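4. Making Your First Batch of Yogurt

Now for the fun part! Your Mfaume yogurt maker does most of the work while you sleep, and once you've got the rhythm down you'll wonder why you ever bought the stuff in tubs. Read through all the steps once before you pour anything.

Before you start, wash the jar, the inner lid and the stirring spoon in hot soapy water and let them air dry. The outer cover only needs wiping with a damp cloth.

CAUTION: Never put the base in water. Unplug it before you wipe it down.

1. Pour the milk into a heavy pot and warm it gently until it steams and small bubbles form around the edge. Stir now and then so it doesn't catch on the bottom.

2. Take the pot off the heat and let the milk cool until it feels just warm. If you own a kitchen thermometer, aim for 110°F.

3. Spoon 6 tablespoons of plain yogurt with live cultures into a cup, add a splash of the warm milk and stir until smooth (a few tiny lumps are fine). Stir this back into the pot.

4. Fill the jar up to the line, fit the inner lid and lower the jar into the base.

5. Put on the outer cover, press START and choose a time. Eight hours gives a mild yogurt, ten gives a nice tangy one!

NOTE: Don't move or bump the machine while the light is on. The yogurt is setting, and a good knock can leave it runny. 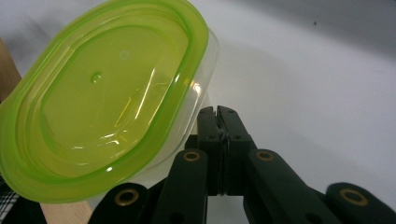 Chilling matters just as much as culturing, so give the finished yogurt at least four hours in the fridge before you dig in. It thickens up a lot in that time. You can leave it in the jar, but if you want the jar free for another batch (and you will!), move the yogurt to clean food containers. A clear body with a colored lid, like the green one shown, makes it easy to check how much is left, and you can give each flavor its own color. Write the date on a bit of tape and stick it on the side.

6. Save a few spoonfuls of plain yogurt in a small covered cup before adding fruit or honey. That's your starter for next time.

7. Eat the rest within a week.

NOTE: A little clear liquid on top is whey. Stir it in, or pour it off for a thicker yogurt.

If the yogurt is still thin after ten hours, the milk was probably too hot when you added the starter, or the starter was old. Use fresh yogurt and try again. The thin batch is great in pancakes and smoothies, as long as it smells clean and fresh.

For strained yogurt, go on to Section 5, Using the Morkell Strainer.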